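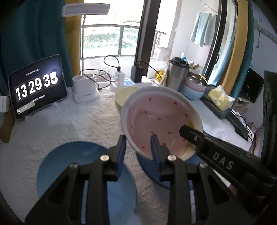
WERKAU, 22 June 2025

Notes for the bowls talk. Speak slower than last time!

Start with the table. Then say: okay, hands up, who has a table at home that looks like this after lunch? White cloth with all the crinkles in it, bowls everywhere, a desk lamp and a tablet clock because it's also somebody's desk. (Wait for the laugh, and if there isn't one, keep going.)

I love a mixed set of bowls. I grew up with a matching one, 38 pieces, and we were scared of it. Mine now are every color. Look at the white one, and then pale pink inside with those little red flecks. You only get the pattern once you've eaten your way down to it, and I think that's a lovely thing for a bowl to do.

Point out the yellow smear inside. This is my way into the washing part. Egg, custard, mustard, curry, whatever yours is, the rule at my house is the same: scrape, cool water first, then warm with soap. Hot water on egg cooks it right onto the glaze. I did that for years and blamed the sponge.

Next bit, stacking. Go to the back right, the pink bowl over the light blue one with the metallic rim on top. Ask the room what they stack by. People always say size, and sure, size matters, but I also stack by how often I reach for a thing. The everyday ones go on top even if it looks a little silly. Six high is my limit. At the Jondum evening in October I went higher, for show, and we swept up for a while afterward.

(If short on time, skip to the cloth.)

The colors: dark blue, light blue, that pale yellow-green one with the cream inside. Tell the story about the Celent street market, 300 for the whole box, and me carrying it home on the tram on my knees. Don't tell the long version.

The cloth. Textured cloths are so forgiving! A bowl set down in a hurry doesn't clack, and wrinkles just look like more pattern. The bad news is crumbs, they get down into every little ridge. Shake it outside before it goes anywhere near the washer, and don't iron it, please, you'll flatten out the nice part.

Clock. The tablet says 13 29 35, so half past one, near enough. I give clearing up one song, around 3 minutes, and whatever is still on the table when it ends can stay there till coffee. Somebody will ask which song. Any song.

Questions, then pass the sample bowls along the rows. Ask for them back before the break.

Related
Lids that fit, and where the others go (Oral)
Handout: getting stains out of table linen
Talk notes from Jondum, October
One shelf, all the cups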